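Solid top or veneer for a desk that gets used every day?

groso_finish
Posted December 6, 2022

I need a new top for my desk and I keep going back and forth.

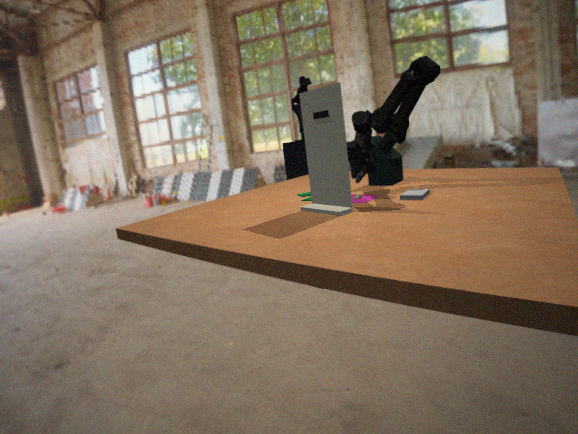

The old one was veneer over particle board and lasted nine years before the front edge started to lift by my right wrist. I've got two quotes. One is for a solid maple top from a local shop, Meléndez, and the other is for a veneered panel from Polotard with a solid wood strip glued along the front. The maple is almost double the price. The room is dry in winter and pretty humid by August, and there's no AC. I write by hand a lot, so I lean on the edge all day. Which would you buy?

Crisóforo Tlapale
Solid. You can sand it. My kitchen table has been sanded back twice and there's plenty of wood left. With veneer you get one light pass, and if you go through, it's over.

nandard_owner
Disagree. With a room like that I'd take the veneered panel. Solid maple moves across the grain when the humidity changes. Mine cupped enough in its first summer that a pencil rolled off it. What failed on your old one was the edge, and the new panel has a solid strip there. Ask how thick the strip is. If they say 1/8 inch, walk away.

Crisóforo Tlapale
Was yours finished on both sides? Most cupped tops I've seen had three coats on top and bare wood underneath. Also, how was it screwed down?

nandard_owner
Top only, and screwed tight to the frame. So yes, some of that is on me. But a person buying a desk shouldn't have to know all this.

groso_finish
The strip is 3/4 inch, I just called. Meléndez says they oil both sides but I'd have to do my own mounting.

planeshaving
If you go solid, use slotted holes or figure-8 fasteners so the top can move. A bag of 12 costs very little. Don't glue it to anything. Let the top sit flat in the room on spacers for a couple of weeks before you mount it, with air getting to both faces.

One thing on oil: it looks good but it marks. I put a cold glass down on mine and had a ring by lunch. If you drink coffee at your desk, ask for a hard wax oil or a wipe-on poly.

nandard_owner
Wipe-on poly is fine until it scratches. Then you're recoating the whole top. Oil you can fix in one spot.

planeshaving
True. I'd still take the scratches over the rings.

groso_finish
Leaning toward the maple with hard wax oil. Meléndez wants another 100 dollars for that finish. Is it worth paying, or should I do it myself?

Crisóforo Tlapale
Do it yourself. Sand to 150, thin coat, buff it off well, next coat the day after. Do the underside first for practice.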